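# Draft practice note 3: bin and marker placement for pick-and-place cells - comments requested 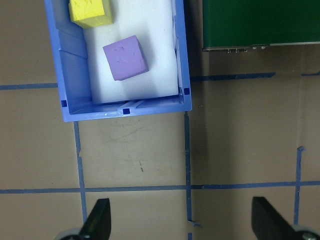 *Posted by **cell_standards_ed** | Prurnum Users Forum, Good Practice board | 2022-07-17*

Members are invited to comment on the third draft practice note, which covers the layout of bench cells used for pick-and-place trials. The main provisions are as follows.

1. The bin shall carry its position markers on the rim, where foam inserts and parts do not cover them.
2. The work surface shall be divided by tape lines, and the lines shall be inspected before each block of 200 cycles.
3. Parts may rest in the bin at any angle. Operators shall not square them up by hand between cycles.
4. Any electronics placed on the work surface shall be recorded on the layout sheet.

The note will be put forward for adoption in September. Comments should cite the clause number.

---

**mestell_ops**

We support clauses 1 and 3. At Mestell we previously allowed operators to straighten parts, and our results were not comparable from one shift to the next. A cube lying slightly askew, like the purple one on the white insert, is a fair test of the grasp planner.

Clause 2 needs more detail. It should state what counts as a failed tape line.

---

**tomic_integration**

I must disagree with clause 2 as a whole. Masking tape on cardboard is acceptable for a trial but should not be written into a practice note. Tape lifts, tears and gets replaced a little off the old line. At Tomić we scribe the plate once and verify it with a gauge. The right-hand vertical line already has a ragged end, and there is a loose piece sticking out near the bottom of the middle one. If the note is to require inspection, both would have to be written up.

---

**cell_standards_ed**

The point about the ragged end is accepted. Under the current wording an inspector could pass or fail it, and that should be corrected. The note is intended to cover low-cost cells as well as permanent ones, so tape will remain a permitted method. I propose the following for clause 2:

> Tape ends shall be cut square. Loose fragments shall be removed before the first cycle. Replacement tape shall be laid to the dimensions on the layout sheet.

---

**ludetti_qa**

The revised wording is acceptable to us. I have one question on clause 1. Does the note set a minimum number of markers? There are 3 on the rim of this bin, all toward the near edge. Our internal procedure at Ludetti asks for four, one at each corner, so that position can still be worked out when the arm blocks part of the view.

---

**mestell_ops**

Four is a reasonable target but should not be mandatory. We ran 87 layouts last year with three markers and had no position faults that a fourth would have prevented.

---

**tomic_integration**

That depends on the approach direction. I would ask for "three or more, with placement justified on the layout sheet." My objection to tape stands and I would like it recorded.

---

**cell_standards_ed**

It is recorded. The wording on markers will go into the next draft as proposed. Comments on clause 4 are still outstanding - please keep them on this thread. The draft will be reissued in 20 days.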